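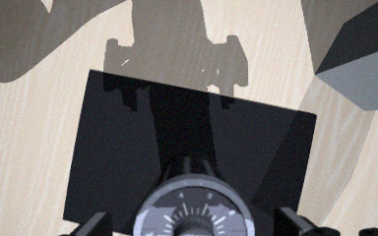
Talking Hills With a Dollow Finisher

So I have been trying to get this woman to sit down with me since March, because she ran the Dollow Hill Race and I have wanted to run the Dollow Hill Race for as long as I've owned running shoes. She said yes on the condition that I leave her name out of it (her boss thinks she was at a dentist appointment for part of her training, long story) and that I buy the pancakes. Deal!

If you don't know Dollow, it goes back to 1919, starts on the main street in Avthorpe and has 2900 feet of climbing, most of it packed into the back half. I've done flat marathons. I've done one bumpy half. The elevation chart for this thing makes my calves hurt.

I asked how she got into it and she laughed with her mouth full. "I signed up at eleven at night. I'd had a lousy run that day, I was mad at myself, and there was the entry form. I woke up and thought, well, that's eighty bucks I can't get back."

She had never trained on hills. Where she lives the biggest climb is the ramp at the parking garage, so that's where she trained, before work, up and down, with a headlamp on so the cars would see her. "The security guy hated me at first. By the end he was yelling at me to pick up my knees."

Then she told me something I didn't know, which was that this was her second go. The first time she dropped out at the bottom of Clorkovine, the last big climb. I had read about Clorkovine on the race forum and figured people were exaggerating. "No," she said. "It's stairs somebody forgot to build. You've already been out there for hours, and you come around a bend by a sheep gate and it just goes up. I sat down on a rock to fix my sock and I didn't get back up."

I asked if she cried, because I would have. "In the van? Oh, the whole way. A guy gave me half his sandwich. It was egg salad and I don't even like egg salad and I ate every bite."

We got into shoes for a while, as you do. She wore Vainio trail shoes both times and loves them, except the laces, which she swapped out before the second race for a pair off some old hiking boots. She also went up half a size. "Downhill is what gets your toes. Everybody talks about going up, and then you lose a toenail coming down the easy part." She lost 2 of them anyway. She offered to show me. I had syrup on my plate and said no thank you.

Food was the thing she changed the most. The first year she had gels and nothing else, and by halfway her stomach was done with her. For the second try she carried boiled potatoes with way too much salt, in a sandwich bag, and started eating before she was hungry. She practiced in the garage too, potato in hand, huffing up to the fourth level. I would have paid money to see that – I told her so, and she threw a napkin at me.

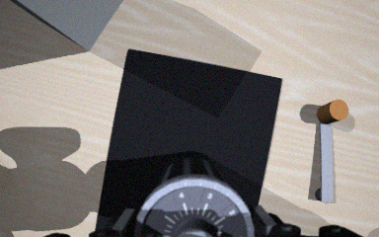 A reader who commented on my last post wanted to know whether you can walk the climbs at Dollow and still make the cutoff, and said the forum was full of people arguing about it. I read the comment to her off my phone.

"Walk! Please walk!" She got so loud the next table turned around. "I walked all of Clorkovine. I walked most of the one before it. If you can hike fast with your hands on your knees, you'll pass people who are trying to run and they'll be gray in the face." Her advice was to get some time in the bank on the early road miles, without getting silly, and then quit looking at your watch until the sheep gate.

She made the cutoff the second time, though not by a lot. I asked what it felt like coming back down into Avthorpe and she went quiet and poked at her eggs. "My legs were so wobbly. There's a little bridge right before the finish, with a handrail, and I held on to it like I was somebody's grandma. A kid was ringing a cowbell about an inch from my ear. I loved that kid."

Would she do it again? She says she's finished with it. She also says the Vainios still have plenty of tread left, and she asked me, super casually, what day entries open. So I don't know. We looked it up right there at the table and neither of us typed anything in.

I've picked out my own parking garage, by the way. It's five levels and smells like old french fries. I went over there at six in the morning to try it out and made it up and down four times before I had to lean on a pillar – and I haven't bought any potatoes yet, so if you have a favorite kind for running, tell me in the comments.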